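3.2 Where household tape is kept, and why it matters

We came to the question of storage rather late in the study, and I should say that it was the respondents who led us there. Our survey of small-item storage in the two towns, Kestetti and Clavton, was meant to ask only what people kept in their kitchens and hallways. Of the 1109 households we wrote to, 1000 sent the form back (a response we are still very grateful for), and a surprising share of them had filled the margins with notes on where things lived and who in the family was to blame for moving them.

Tape came up again and again. People own a good deal of it, they like it, and they can hardly ever find it when a parcel needs closing. One respondent in Clavton kept a roll in the bread box and saw no reason to change. 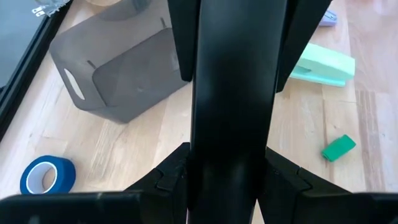 We sorted the answers into open storage, meaning a tabletop, shelf or shallow bin, and closed storage, meaning a drawer, cupboard or lidded box. Where a household used both, we went by the place named first on the form. Sohail Yousafzai read all the margin notes a second time and moved 50 households from one group to the other, mostly where a "drawer" proved on closer reading to be a tray without a lid. We talked over each of those changes at some length, and in the end kept every one of them.

Households with open storage told us they found their tape sooner, though they also complained more about clutter. The follow-up visits in October, made to 99 homes in the Madside part of Clavton, pointed the same way. Dambrauskienė, whose earlier work on sewing boxes shaped much of our own thinking, described a similar trade between tidiness and reach – and we were glad to see it hold for such a humble thing as a roll of tape. Figure 1 shows small items in open storage, with tape rolls on a wooden tabletop and a shallow gray bin in one corner.

Figure 1. Tape rolls and a shallow bin on a light wooden tabletop.
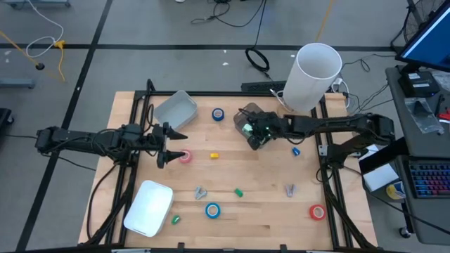
3.3 Limits of the survey

The form asked for one answer from each home, and families do not always agree. We suspect that the person who filled it in was often the person who does the tidying, and a child or a lodger might have told us something quite different.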